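Treddale Household Goods Library
Progress report to the Vasseur Fund, second reporting period
Prepared by Stepan Derkach

Summary

Work in this period went mostly into the containers part of the collection. When the grant started, bins and baskets were lent out singly and came back in whatever order people returned them. They are now sorted by type and size and lent in sets. Borrowers asked for this more than anything else in the autumn survey, mainly people moving into a first flat or clearing out a relative's house.

Sorting and stacking

All containers go across the wooden table before they are shelved. The grey and clear bins are handled first, then the baskets. Bins are checked for splits along the rim and for missing parts, and anything doubtful goes on the repair shelf. We have catalogued 382 containers so far, against a target of 350 for the period.

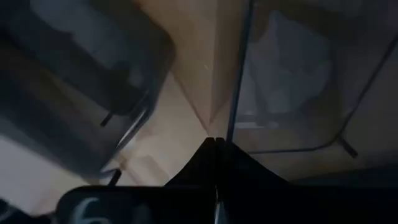
Labelling took longer than planned. The first batch of labels from Dimetico would not stay on textured plastic, and we had to peel them off and start over with tie-on tags. The supplier credited us for the unused rolls. Tags cost slightly more per item but can be moved to another basket when one is retired, so we expect to come out even by the end of the year.

Rosaura Alvarado rewrote the lending sheet in September. It now lists containers by colour as well as size, which has cut down on mix-ups at the return desk. Yellow and black baskets are kept in separate stacks. We tried nesting the two together to save shelf space and gave it up within a couple of weeks — they jammed, and staff were spending time at the counter pulling them apart. 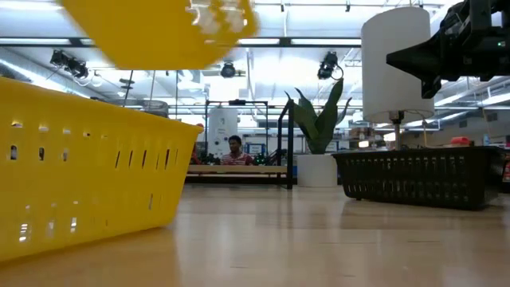
Spending

Spending on this part of the project was $1,688, covering tags, replacement baskets and shelf brackets. This is under budget. We would like to carry the remainder forward to buy lids, as we have more bins than lids that fit them. A quote from Cinunis is attached as Appendix B.

Problems and delays

The online catalogue is behind. Entries exist for every container, but 11 still have the wrong dimensions and need to be measured again. Evening opening was also reduced for 4 weeks while the front door lock was being replaced, and loans fell in that time. They have since recovered.

Next period

We will finish the catalogue corrections, buy lids if the carry-forward is approved, and start on kitchen items using the same table and the same tagging method. Rosaura will send the updated loan figures separately once the returns for the month are in.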